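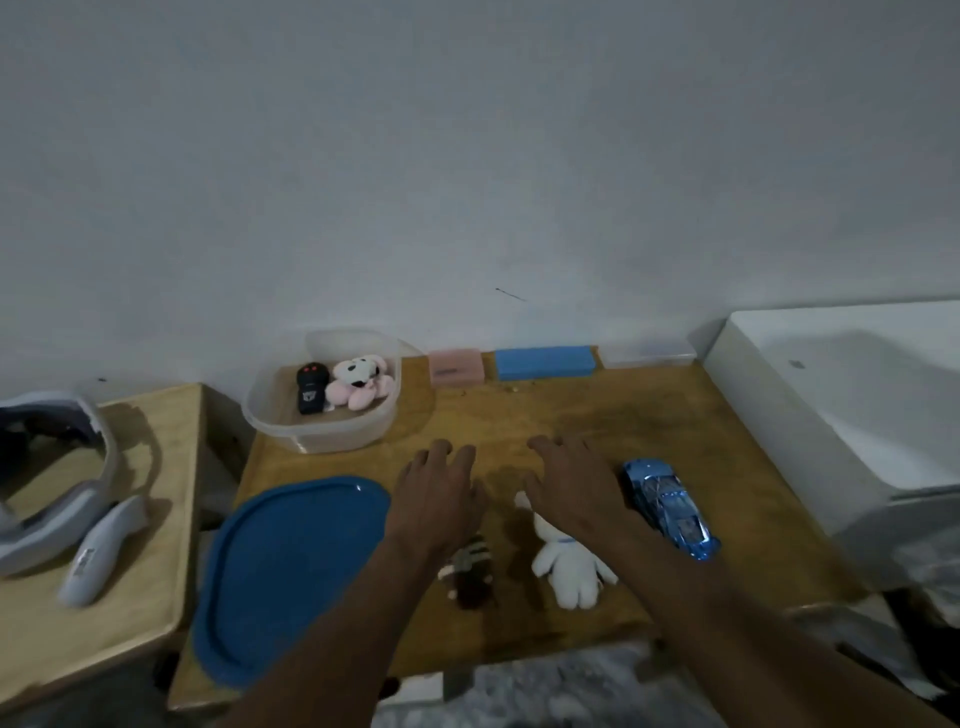 Gallery: the Resby toy bin, one month in

Trolon sells its decluttering plan on the promise that you'll clear a toy bin in 40 minutes and never have to do it again. I doubt it. I've read the same promise on the Brilunance blog and in the Opoku newsletter, and my table in Resby still ends up covered on a regular basis. Still, I said I'd try one container before making up my mind.

1. The table stage
Two plush toys in the clear container, two more still out on the wood, and the big blue lid taking up the left side. The plan never mentions where a lid is supposed to go while you sort — mine hangs a little over the edge.

The shiny blue car is the problem piece. Trolon wants one kind of toy per container, so by the book a lone sports car needs a home of its own. I'm not buying a second box for one car.

The little white one with the blue band at its neck is staying, whatever the checklist says about plush. The black one with the red eyes I could argue either way.

More pictures in September, if the lid still fits by then. Posted 17/08/2023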